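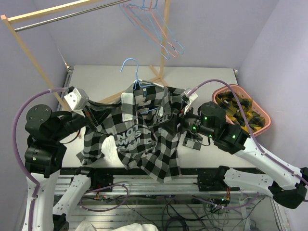
*checkered shirt, blue wire hanger, lettered layer underneath*

**wire hangers and button-up shirts: how are you all doing this?**

**marar_mends**
Starting a thread because I've been fighting with my closet all of January and I want opinions. I do my shirts flat on the table. Spread it out, slide the hanger in through the neck, hook up above the collar, then sort out the shoulders one at a time. The one up top is black, gray and white checks with a darker layer inside that has big letters on it, and those two-layer ones are the worst! The hanger always wants to go between the layers. Is there a trick to it or do I just need to slow down?

**pegboard12**
Flat on the table is fine but you want the whole shirt ON the table. That bottom corner hanging past the front will drag the rest down with it while you're working on the shoulders. Scoot everything back a few inches and shake out that bunched hem first.

**Usha Mathew**
I'm going to be the annoying one and say lose the wire hanger. I had a rail full of them and every shirt I own had those little pokey bumps at the shoulders. Switched to wide ones (Vellitz, the plain kind) and the bumps are gone. Flannels and heavier stuff especially.

**marar_mends**
@Usha Mathew I know, I know. But I have a whole bag of wire ones and a short rail. The wide ones eat up so much room that I'd have to move half my shirts to the dresser.

**tekthorpe_tim**
Wire is fine!! People get so worked up about this. My dad hung every work shirt he owned on wire for years and they looked great. Button the top button and the one under it so the neck can't slide off, done. If you're getting bumps you're probably hanging them damp.

**Usha Mathew**
Never hung a damp shirt in my life, Tim.

**tekthorpe_tim**
ok ok, then I don't know what to tell you

**pegboard12**
Back to the question... for the layered ones I go up from the hem instead of down through the neck. Open the front, lay the hanger inside, then close the shirt over it. You can see which layer you're in the whole time. Through the neck is faster on a plain tee, but it stretches the collar if it's a tight one.

**moltico_laundry**
Disagree on going up from the hem, you end up wrestling the hook through the collar and it snags on the label. With a front that opens I just undo it most of the way, put in one shoulder, then the other. And if it's a separate tee inside a shirt, take it out and hang it by itself. I've never understood storing them as a set.

**marar_mends**
I like them as a set! I grab it and go, no thinking at 6 am.

**moltico_laundry**
Fair, you'll just get wrinkles in the inside one. Pull both sleeves straight before you hang it, at least. I always leave them any old way and then the cuffs come out creased.

**marar_mends**
Ok, tried it pegboard's way on 3 shirts tonight. First two were easy, third one I got the hook stuck in the collar exactly like moltico said, lol. Doing the top two buttons on all of them from now on. Still keeping the wire hangers, sorry Usha.

**Usha Mathew**
Check the shoulders on Tuesday and get back to me.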